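Chapter 4
Color in the Rooms Where We Work and Eat

Walk through any older school and you will see the same few wall colors: cream, pale green, light gray. These choices have a history. Paint was once costly to mix, and a town that bought one shade in bulk could use it for years. This chapter looks at how people choose colors for large surfaces and how those colors change the look of whatever is placed near them.

We begin with red. A strong red surface draws the eye first, and white or black objects stand out sharply against it.
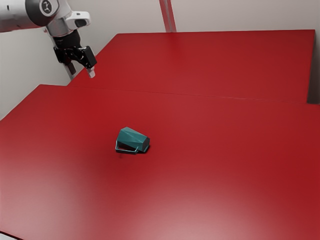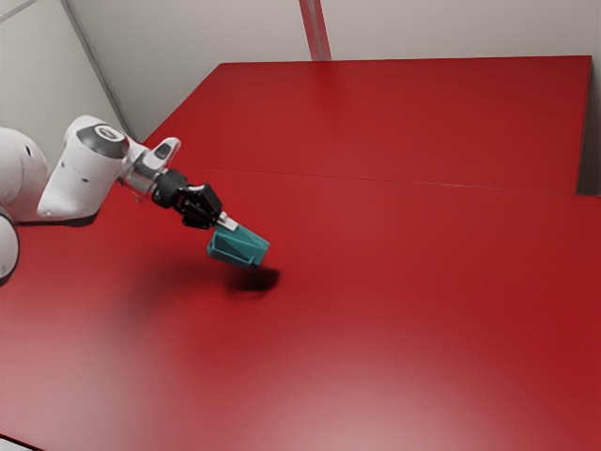
Figures 4.1 and 4.2. White and black against a red tabletop.

Green behaves differently. It sits back, and most people can look at it for a long time without tiring of it. When Vaughan Rakena repainted the dining hall at Tipoki, he tested 3 greens on boards before he bought any paint – and he looked at each board in the morning and again after dark. The hall seats nearly 1,000 people, so a mistake would have been expensive.

Key terms in this chapter: hue, value, contrast, afterimage.

Before you read on, look at the largest wall in your classroom. Write down its color in your own words, then compare your answer with a partner's.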